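# Back bedroom, Mollwood house

Laundry and bedding, May 12, 2018.
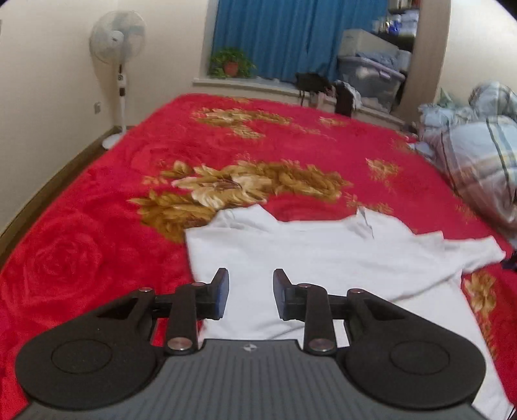
I keep a page like this for each room in the house at Mollwood. There are four of us sharing it, and we switch rooms every September, so it helps to have a record of what belongs where. The kitchen and the hallway have their own pages. The back bedroom is mine until the next switch, and Tín Khương had it before me.

The main job in here is folding. We don't have a table big enough for it, so clean clothes get carried in and folded on the bed. A white T-shirt like this one gets laid out on the blanket, smoothed from the collar down, and folded in thirds. Sleeves go in first. Yaroslav Ostapchuk folds his in half and then in half again, and his stack is always taller than mine.

## The blanket

Red, with a plush feel to it, and large rose shapes that are faint enough to miss at first. The flowers that stand out are the gold and cream ones. It came from Orest Vakulenko's mother, who bought two of them at a store called Yatsenko. The other one is at her place.

It's a heavy blanket and takes up a whole load by itself. I wash it on cold, on the slow cycle, and hang it over the back railing. It shouldn't go in the dryer. Orest tried that once with a smaller throw of the same kind and the pile went flat on one side and never came back.

White clothes show up well against it, so it's easy to see what still needs folding. Lint shows up too. I go over the blanket with a roller after the towels have been on it.

## The comforter

Pale blue plaid, with blue and gray stripes. It stays on the bed all year. In warm weather it gets bundled to one side during the day and pulled up again at night.

I have tried folding it properly. It comes out as a thick square that slides off the mattress, so a heap works better. When guests are coming it goes in the closet on the top shelf, where it just fits if the spare pillow is moved to the left.

Tín left it here when he moved across the hall. He says he'll want it back at the next switch.

## The bed

Wooden frame. It was in the room when we signed the lease and it stays with the room. Two of the slats were loose last winter. Illia Vasylenko put longer screws in them and they've held since then.

The mattress is newer than the frame. It's an Eraletti, the medium one, and it gets turned every September when we trade rooms. It takes two people – the handles on the sides are only stitched on and I wouldn't trust them with the full weight.

Sheets for this bed are on the second shelf of the hall closet. The ones with the blue edge fit. The plain ones are for the front bedroom and will pop off at the corners.

## The fan

White pedestal fan, by the wall at the far end of the bed, with an outlet close by. I like it there because the cord doesn't have to cross the floor.

The cage needs cleaning about once a month in summer. Unplug it, undo the clips, and wipe the blades with a damp cloth. Let it all dry before putting the front back on. I put a drop of oil on the shaft last year when it started to squeak. The can is marked Cullinex and lives under the kitchen sink.

## The window and walls

Bright blue curtain, pale cream walls, brown baseboard. The curtain was my choice. It cost 12 dollars at a yard sale with the rod included, and the rod turned out to be the wrong length, so we kept the old one.

The cream paint was here when we came. There's a little left in a can in the basement for touch-ups, with the lid taped down. Vitalii Maksymiv used some of it behind the door and the patch dried a shade lighter. I'd stir it longer next time.

## Still to do

- Wash the blanket before it gets hot
- Buy 20 hangers, the thin kind
- Ask Tín about the spare pillow
- Find the missing clip for the fan cage
- Take the box of old T-shirts to the donation bin

The front bedroom page is next. Vitalii is still moving his shelves, so that one will have to wait until he's done.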